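Does a short nap help with afternoon study? Term project report
Nikola Bielecka – group 6

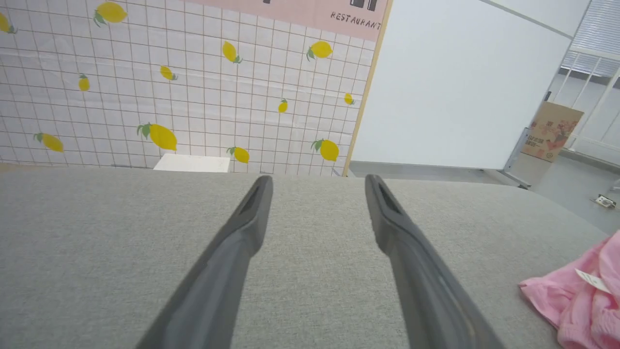
7 Apr 2019

Background
Everyone in my program naps or says they should. I wanted to know if a short lie-down after lunch changes how well people remember a word list. Read a few papers first, most of them on night sleep, so not much help. Jabłońska (our methods instructor) suggested keeping it to one variable. Good advice, I ignored it the first time and had to redo the plan.

What I did
Poster in the Bando building, sign-up sheet filled in two days. Each person came twice. Once for a 20 minute nap, once for 20 minutes of quiet sitting, no phones. Then a word list, then a break, then write down what you remember. Lists were printed at Drurkard, 195 sheets, colour on the first page only becuase of the cost. Total budget was 700 dollars, 500 of it went on gift cards.

Results
Nap sessions scored a bit higher. Not by a lot. People who said they really fell asleep did no better than people who just lay there with their eyes closed, which surprised me. Three people were groggy and did worse – they all said they'd slept badly the night before.

Bigger difference was time of day. Early afternoon beat late afternoon in both conditions. I did not balance this properly so can't say much.

Problems
– Not a random sample, mostly friends of friends
– Hallway noise, esp. when the class next door let out
– Self-reported sleep. A sleep tracker would of been better
– Second list was probably easier, two people told me so

Next
Want to run it again in August with a fixed start time and lists that have been tested for difficulty first. Also ask about coffee, I forgot to. Raw scores are in the appendix, the consent forms are with Jabłońska.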